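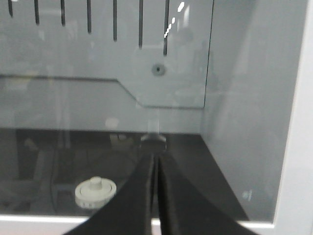 Les deux doigts de la pince devant la vitre, chez Nurwood.

Imprimer | Envoyer par e-mail

Le robot prend les bocaux, et nous on prend quoi ?

Par Solange Thibodeau
Juin 2021

J'écris ça vite, entre deux services. Trop de gens me demandent si « la machine » m'a volé mon poste. Non. Mon poste existe toujours, même intitulé, même casier. C'est ce qu'il y a dedans qui a fondu.

Rappel pour ceux qui ne sont pas de la maison. Nurwood prépare et contrôle des échantillons pour d'autres, des poudres surtout. Longtemps, tout passait par les mains : ouvrir, prélever, refermer, noter. En janvier la direction a signé avec Sesia et un bras est arrivé à l'atelier Vachon. Promesse affichée dans le couloir : jusqu'à 800 manipulations par jour. Le couloir a bien ri. Puis il a moins ri.

Ce que j'ai perdu d'abord, c'est le geste. Ça paraît bête. Vingt ans qu'on me dit que j'ai la main pour les poudres fines, celles qui collent, celles qui volent. On ne l'apprend pas dans un classeur. Lamisi Opoku me l'a montré, je l'ai montré à ma nièce Jade, et maintenant à qui ?
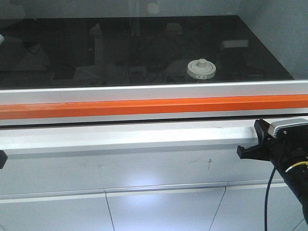
Et le rythme, aussi. Avant, on s'arrêtait quand la série était finie, on parlait, on râlait sur le planning. À présent c'est le bras qui donne la mesure. On prépare pour lui, on vérifie après lui. On est devenus les bords de son travail. Pas plus fatigués du dos, je le reconnais volontiers, les poignets vont mieux, les miens en tout cas. Plus fatigués de la tête. Surveiller, c'est un métier, et personne ne nous l'a payé comme tel.
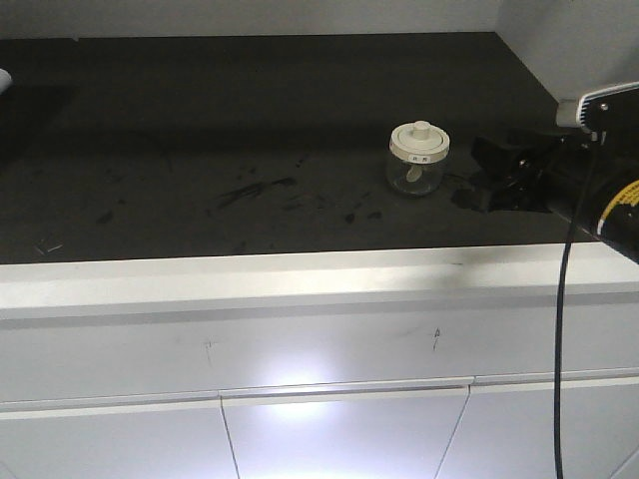

Parlons des qualifications, puisque c'est là que ça coince. Wayne Hawthorne, qui dirige l'atelier, répète qu'on « monte en compétence ». Trois demi-journées de formation, une attestation, merci au revoir. Mais qu'il regarde un plan de travail : un petit bocal en verre, couvercle blanc à bouton, une cuillère blanche debout dedans, et des traces noires étalées sur le comptoir tout autour. Qui décide si ces traces comptent ? Qui voit que la cuillère est restée dans le bocal et se demande si c'est normal ? Il faut connaitre la matière pour poser la question. Or la connaissance de la matière, c'est justement ce qu'on arrête de transmettre. Dans cinq ans on aura des surveillants qui n'auront jamais tenu la cuillère.

Je ne suis pas contre. Je le dis parce qu'on me range déjà avec les grincheux. Lizelle Gumede, ma voisine de paillasse, est ravie et elle a de bonnes raisons : ses mains la faisaient souffrir, elle pensait partir. Elle reste. Tant mieux, vraiment. Chez Bandano, où travaille mon beau-frère, c'est autre chose. Des départs non remplacés, un par un, sans annonce. Même machine ou presque, autre patron.

Donc la question n'est pas au robot, elle est à ceux qui signent. Le temps gagné, il va où ? Pour l'instant il va en séries supplémentaires. 95 euros de prime, une fois, brut. On avait demandé deux heures par semaine pour former les jeunes à la main, à l'ancienne, bras éteint. Réponse : on verra à la rentrée.

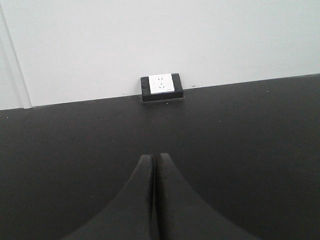 Le plan noir, la prise double dans son boîtier et la pince en face.

Ce que je voudrais est simple, et ça tiens en quelques lignes. Qu'on nous consulte avant le deuxième bras, parce qu'il y en aura un. Que la surveillance figure sur la fiche de paie. Que les procédures soient écrites avec ceux qui ont prélevé, pas seulement avec ceux qui ont livré. Et ces deux heures, pour Jade et les autres.

Réunion avec Wayne la semaine prochaine, après l'équipe du matin. Venez, même ceux qui sont contents. Surtout eux d'ailleurs, Lizelle a promis de parler.

Imprimer | Envoyer par e-mail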